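Plaltemari Grasp Control, Operator's Guide

Section 4: Setting the grip force limit for thin-walled parts

The default force limit was chosen by people who were gripping blocks. If your parts are blocks, skip this section and enjoy your afternoon. If they are cups, tubes, sleeves or anything else that is mostly air, read on before you press Run.

You will need the Brivard console open, the wrist camera feed running, and a supply of parts you don't mind losing. Bring more than you think.

4.1 Before you start

1. Stop any running program. A paused program is still a running program, and it remembers where it was going.
2. Open Settings > Grasp > Profiles and copy the profile called "default". Do not edit the original. Every other profile inherits from it, including the ones your coworkers made.
3. Name the copy after the part. "Test", "test2" and "new test FINAL" are accepted by the software and regretted by everyone else.
4. Set Close Speed to 16. The slider goes to 183, a setting kept for compatibility with older controllers and for people in a hurry.

CAUTION: Keep your fingers out of the gripper while changing profiles. The fingers may move to the new home width as soon as the profile loads.

4.2 Finding the force limit

1. Set Force Limit to 2 and place a part between the fingers.
2. Press Close. Wait for the status line to read HOLDING or SLIP.
3. If it reads SLIP, open the gripper, raise the limit by one step and try again with a fresh part. A part that has been squeezed once is softer in the same spot and will give you a number you can't trust.
4. When you get HOLDING, run the Tilt Check from the Tools menu. The wrist turns the part slowly through its working angles while the controller watches for finger travel.
5. If finger travel stays flat, save the profile. If it creeps upward during the tilt, the wall is giving way. The controller will still report HOLDING, because as far as it knows, it is.

NOTE: The controller reads motor current and finger position. It has no opinion about the shape of your part. A crushed tube and a firmly held tube can look the same in the log, so keep the camera feed open and look at it.

4.3 Checking the wall on the camera feed

1. Tilt the part until the open end is in view. For white parts, the inside will often wash out.
2. Lower Exposure until you can see shading on the inner wall. Leave Auto Exposure off. It will undo your work the moment you look away.
3. Look for a soft diagonal line or a grayer area across the inside. Either one can mean a fold.
4. If you find a fold, lower the limit one step and repeat 4.2 from the top, with a new part.

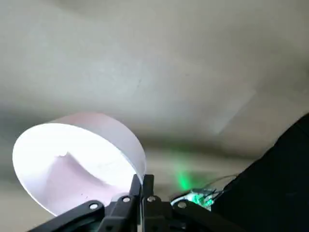
Can I use the same profile for two parts that are the same size?

Only if they are made of the same material with the same wall thickness. Size sets the opening width, but the force limit depends on how easily the wall bends, so two parts that look alike on a shelf may need different numbers. Copy the profile, rename it and run the Tilt Check again.

4.4 Saving and locking

1. Press Save, then press Lock. Save alone keeps the profile until the next restart. We have received letters about this.
2. Write the final limit in the Notes field, along with the batch of parts you used.
3. If your cell is managed through Panagiotou Scheduler, push the profile to the server before the Sunday sync. The sync favors the server copy and does not ask.

CAUTION: Firmware updates reset locked profiles to the default force limit. Export a backup first, and reload it before the next shift starts.

For parts that fail at every limit, see Section 7, Soft Finger Pads.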